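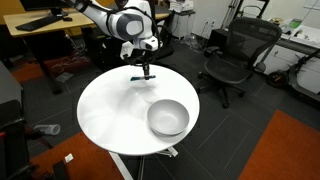

Washing and storing knit scarves and gloves

Household Notes, sheet 2101
Compiled by Kiều Cù. Revised 10th June.

Scope

These notes cover knitted and woven scarves, knit gloves and lined leather gloves. Silk squares and anything with beading or glued trim are covered on a separate sheet. Where the care label disagrees with what is written below, follow the label.

Sorting

Read the fiber content first. Wool, cashmere and alpaca go in one pile, acrylic and polyester in another, cotton and linen in a third. Blends are treated as the most delicate fiber listed, even when it makes up a small share of the cloth. Items without a label are treated as wool.

Check new dark items for loose dye. Press a damp white cloth against an inside edge for a minute. If color transfers, wash the item alone until the cloth stays clean.

Hand washing wool

Use cool water and a detergent made for wool. Ordinary laundry powder is too alkaline and leaves the fiber harsh.

1. Dissolve the detergent fully before adding the item.
2. Push the item under the water and leave it for ten minutes. Do not rub, twist or lift it by one end.
3. Drain, press the water out against the side of the basin, and rinse at the same temperature. A sudden change in temperature, combined with movement, causes felting.
4. Roll the item in a dry towel and press along the roll.
5. Lay flat on a second towel, square the edges by hand and turn once the top feels dry.

Fringes should be combed straight with the fingers while damp. A wide-tooth comb is acceptable on twisted fringe if it is started at the free ends.

Machine washing synthetics

Acrylic scarves and gloves can go in a mesh bag on a gentle cold cycle. Close all hook-and-loop tabs beforehand; an open tab will raise a fuzz on everything near it. Skip the dryer. Acrylic that has been overheated goes limp and does not recover its shape.

Touchscreen gloves have conductive yarn in the fingertips. Fabric softener coats this yarn and reduces its response, so leave it out. If response is already poor, one extra rinse without detergent is often enough.

Lined leather gloves

Do not soak. Wipe the outside with a barely damp cloth and let the gloves dry at room temperature, away from radiators. Pull each finger lightly to length before drying starts. When dry, work in a small amount of leather conditioner, wait an hour, and buff.

For odor in the lining, turn back the cuff and dab the inside with 70 percent isopropyl alcohol on a cotton pad. Test a hidden spot first, and keep the alcohol off the leather, where it strips the finish.

Pilling

Pills are loose fibers tangled at the surface. Remove them with a fabric comb on flat, dry cloth, working in one direction. Battery shavers are faster but will cut a raised stitch. Keep them off cables, ribbing and the base of the thumb.

Snags

Never cut a pulled loop. Work the slack back along the row with a blunt tapestry needle, stitch by stitch, then pull the remainder through to the wrong side.

Off-season storage

Put everything away clean. Moth larvae feed on skin oils and food residue as well as the wool itself. Fold scarves loosely; hanging stretches them. Lay gloves flat in pairs, palm to palm, and place tissue in the fingers of leather ones.

Cotton bags suit leather, which needs air. Wool is better in a lidded box with a close fit. Cedar blocks lose their scent and should be sanded lightly when it fades. Open the box in August, shake each item out, and look for grit or small bare patches along the folds.

Correction to the previous version

The earlier sheet gave a warm rinse for alpaca. This was wrong, and was pointed out by Hiếu Sầm. Use cool water throughout.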